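Build the hand tool first and leave the arm for later

Poppy Kettle, Rarndale, 1/10/21

Most people who tell me they want to build a robot that does the washing start by pricing an arm. I did the same. I had the motors picked out and a spot cleared for it in the garage before I had spent one hour thinking about cloth. My view now is that a home builder should put the arm off for as long as possible and spend the time on grippers held in the hand.

A hand-held gripper does the same job at the business end. It has two fingers that close, and it can carry its own lenses and record what they see. Your own arm does the lifting and reaching, which saves you the most expensive part of the project. You also learn very quickly what two fingers can't do.

The pair we use came out of a set of plans called Zosten, with changes made over seven weeks of evenings at the Daneshvar shared workshop. The bodies are black and the fingers yellow. I chose yellow so I could find the tips easily when playing back recordings, and I would choose it again.
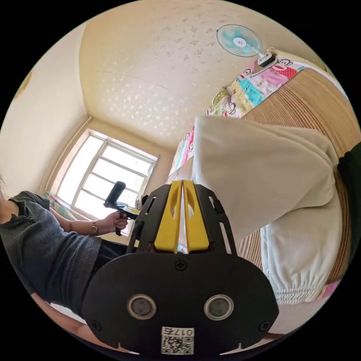

The pair of grippers beside the bed, the nearer one's yellow fingers pointing into the room.

Benches teach you the wrong things

The usual advice in the workshop is to test on a bench with blocks. Blocks are fine for checking that the fingers meet squarely and that the trigger doesn't stick. After that they are close to useless if your aim is laundry. A block stays the shape it was when you picked it up. It doesn't catch on the thing underneath.

I do my testing on the bed because that is where the folding gets done in this house. It has a woven mat on top and a loud cartoon sheet underneath, and I haven't swapped either for something plainer. A few people at Daneshvar think I should put down a grey cloth and get clean recordings. I understand the argument. Clean recordings are easier to sort and easier to show people. But a tool that only copes with a grey cloth is going to need a grey cloth forever, and I don't own a house full of them.

Knits are a good place to start, in my opinion. They stretch, so a bad grip shows up early. Trousers are harder than they look. You have to decide which leg moves first, and if you pinch only the top layer the bottom one stays where it is.
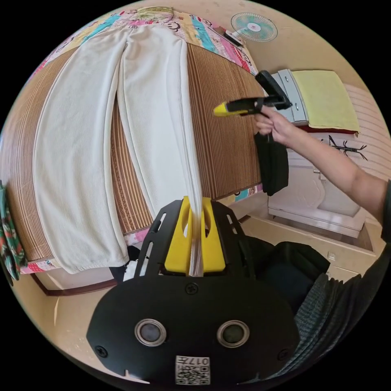
White rib-knit trousers on the mat, the creased leg held in the yellow jaw.

I threw out a lot of early attempts. Of the first 39 recordings I kept 7. Nearly all the bad ones were my fault and had nothing to do with the hardware. I was going too fast, or I reached around with my other hand to fix something the gripper had missed. If you help with bare fingers you have recorded a person folding pants, and you could have done that without building anything.

Edges are the other lesson. A thick rolled edge and a flat hem want different approaches. With the thick one you can push the tips in under the roll and close. A flat hem lying on a woven mat gives you very little to get hold of, and the weave grabs at the tips as well. I spent an evening filing mine to a thinner profile and I still miss.

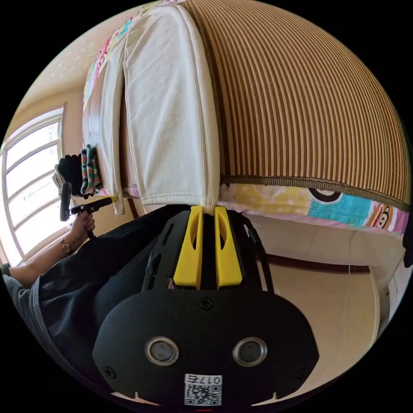 What it cost and what I would skip

I bought a bag of trigger springs from Plonel for $35 and used four of them. The rest are in a jar. Spend that money on spare fingers instead. Fingers are what you will change most, and it is much easier to compare two shapes when you can swap them in a minute.

I would also skip the fancy mount I made in July to hold the second gripper upright between takes. It was heavy and always in the way. Now it just gets held, or put down on the bed.

Do build two grippers, though. I was told one would be enough to learn on, and for pick-and-place it probably is. For cloth I disagree. With one gripper you end up dragging a garment by a corner and hoping the rest follows. With two, one can hold a hem while the other goes looking for the next fold, and that is how I would want any finished machine to work.
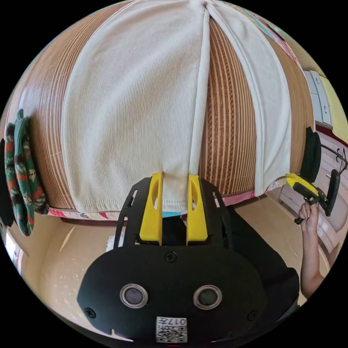
There is a fair objection to all of this, and I hear it every time I bring the grippers in. A hand tool is not a robot. It doesn't fold anything unless somebody stands at the bed and folds. That is true, and if what you enjoy is motors and control code then you will find my way slow and a bit dull. The recordings have to be labelled, too, and labelling is no one's idea of a good evening.

I still think it is the right order. If I had bought the arm first I would have bolted a poor gripper to it and blamed the arm. As it stands I know how far the fingers need to open and how thin the tips have to be. I know I want more grip on the inside faces as well. Those are cheap things to find out by hand. The spot in the garage is still clear, and I expect it to stay that way until I can do a pair of trousers with the two grippers without swearing at them.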